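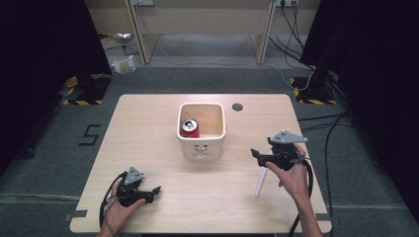
Let the Students Do the Boring Part

By Abdelilah Lahlou
18 Sep 2026

Every spring our robotics club has the same argument. Some of the members want to build an arm and enter it in the Wokstead meet. The others want to spend the term with a gripper in each hand, putting a soda can into a dish and taking it out again. I advise the club, and I have come to side with the second group.

The building is what parents like to see. I understand that. A team that bolts an arm together has something to put on a table at open house. But in the three years I have been doing this, the arms have mostly failed for the same reason. The hardware moved fine and had nothing useful to do. The students had run out of term before they got to the question of how a machine should pick something up.

Last year we turned it around. The club recorded 2212 short demonstrations by hand before anyone touched a motor. Usia, who ran the schedule, threw out 65 of them in July after going back through the recordings. Most had been done too fast, or the two hands had gotten in each other's way. She wrote down the reason for each one, and that list taught the new members more than my slides did.

The complaint I hear most is that this is clerical work and a waste of bright kids. Shehata, who teaches shop down the hall, says so every time we meet. He has a point about the tedium. A student who does the same pick for an hour stops paying attention, and the recordings show it. We now change places every few minutes and change the object often.

Still, I would ask him to watch a sophomore try to lift a can out of a square dish with a pair of jaws in place of fingers. The walls are in the way. The can rolls. She has to decide which hand steadies and which one lifts, and she has to do it the same way next time. That is engineering, and it costs very little.

The school should give credit for it. At present a student gets credit for a finished machine and none for the data it learned from. I have asked for that to change before the Skulla entry forms are due.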